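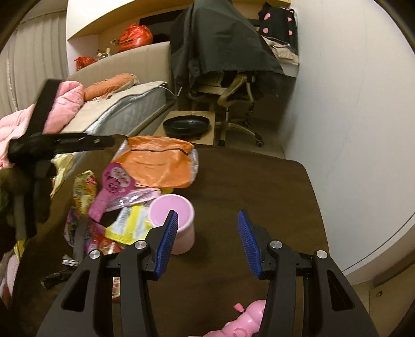 Kakora snack set – read me first

Hi! If you found this folder on the shared drive and wondered why it's full of candy wrappers, you're in the right place. Kakora is a set of pick-up-and-put-down examples recorded with hand-held grippers in people's homes, and this part is all snacks and the small stuff that ends up near snacks. We made it for training grasp policies on things that crinkle, fold and slide away from you.

What you get

There are 570 episodes in this release. Each one is a short clip from the gripper camera plus a track of the gripper's position and how wide the jaws were open, both on the same clock. I resampled the tracks to match the video, so you don't have to (you're welcome!). The original tracks are in the raw folder if you'd like to do it your own way.

Every episode has a one-line text label, like "put the shiny wrapper in the basket." I typed most of those late at night, so expect a few typos. Please don't fix them in your own copy without telling me, or we'll end up with versions that don't match.

Why wrappers

Our earlier set, Tomić, was blocks and cups. A policy trained on it did great on blocks and cups and then fell apart the first time it met a bag of chips. Soft packaging changes shape as soon as you touch it, and the shiny kind throws glare right into the lens. I wanted plenty of both, on a messy table, in a room where somebody lives – clothes over the chair, bed right there, boxes on the floor.

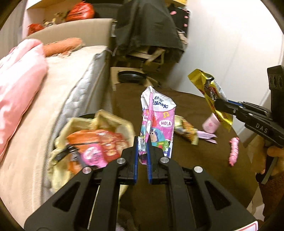
Posted by Teodor Kaczmarczyk
November 2, 2018

How we record

Two-gripper episodes have one gripper per hand, and each gripper gets its own video file. Match them by episode number and then by the left or right tag at the end of the name. Sometimes both are holding something, sometimes one just waits its turn, and I kept both kinds.

We pinch packages low when they're able to stand up in the jaws and by a corner or fold when they aren't. Go slow on the close! If you snap the jaws shut, the wrapper jumps and the first part of the grasp is a blur. I threw out a whole batch from April over exactly that.

Between episodes, mess the table up a little. Don't line things up. The pile is the point.

Splits

Train is 95 percent of the episodes and test is the other 5. The split is by session, so you won't find the same table layout on both sides. If you make your own split, please do it that way too, or your numbers will look much better than they should.

Known problems

The lens is very wide, so straight edges bend a lot near the borders. Calibration files are in the calib folder, one per gripper – don't swap them.

Position tracking drifts when the camera sees mostly blank wall. Episodes where I noticed it have drift set to 1 in the index. I'm sure I missed some.

Lots of the packaging has printing on it, and the labels don't try to copy it. "Pink package" can mean several different packages. Tadeusz Rutkowska is working on object IDs and has a half-done list in the notes folder.

Using it

Free for research and class projects. If you publish something, cite it as the Kakora snack set, Mimach, Prulldale release. Found a broken file? Put the episode number in the issue title and I'll take a look.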